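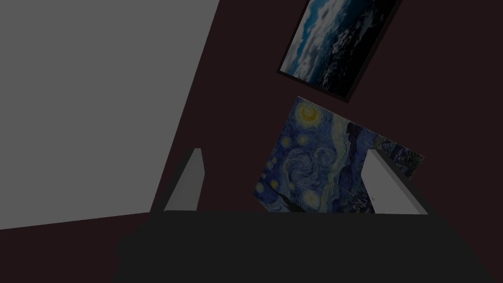

Wrist view from our simulator, both fingers open, with The Starry Night on the wall.

Wanted: two people to help finish a home-built arm

Dadell is a two-finger robot arm being put together in the shared workshop at Elurton. In simulation it looks very capable. I've been in this hobby long enough to distrust that. A rendered gripper has no slop in its joints and no loose connectors, and it never has to live next to a table saw.

We need two people for 6 weeks starting in March. One should be comfortable with wiring and motor drivers. The other should be good at breaking things and writing down how. You don't need a degree. If you believe a home robot will be folding your shirts by summer, we will probably annoy you.

The work is 4 hours a week, evenings, from 7 p.m. Pay is $22 an hour, out of my own pocket, so please don't pad the time sheet. Parts are covered. Bring your own safety glasses.

Ivar Sjöberg runs the simulator and thinks the arm is nearly ready. I build the hardware and don't. You'll hear both sides.

To apply, send a few lines about something you built that failed, and what you did next. No résumés, no slide decks. Leave it in the Dadell box by the workshop door or hand it to me.

Kirsty Cowie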